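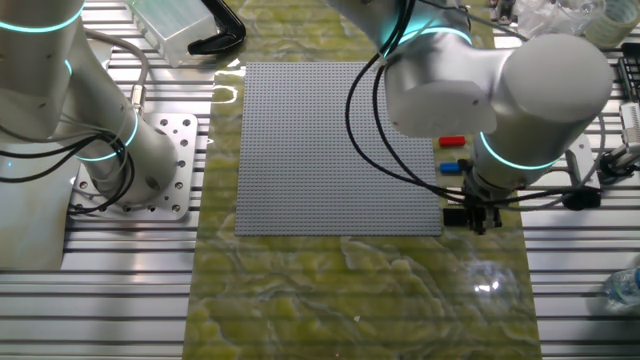
Figure 4. Gray baseplate on a green marbled mat, with a robot arm reaching over it from the right.

4.2 Return behavior and delivery fees

We next examine whether a flat return fee changes what online clothing shoppers order, or only what they send back. The order records come from Kurnen, a mid-priced apparel retailer that introduced the fee in June for customers in the Bisberg delivery region. Customers in the Zinton region paid no fee during the study period and serve as the comparison group. After removing gift orders and accounts with missing size data, the sample holds 742 customers, 126 of whom placed no order once the fee was in force. These accounts are kept in the order-frequency model and dropped from the return model.
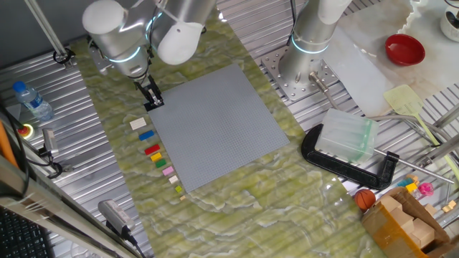 Size bracketing — ordering the same garment in two or more adjacent sizes — is coded at the level of the basket. A basket counts as bracketed if any style number appears in more than one size, regardless of color. Husar and Marchetti use a narrower rule that also requires matching colors. Applying their rule reclassifies 42 baskets and leaves the sign of the fee coefficient unchanged.

The drop in bracketing is concentrated in dresses and fitted pants. Knitwear shows little movement, and the estimate for outerwear is too imprecise to interpret. We find no clear change in the average price of items kept. The fee may also have pushed some customers toward store purchases, which our records do not cover; Section 5 returns to this point using the Cozma card panel.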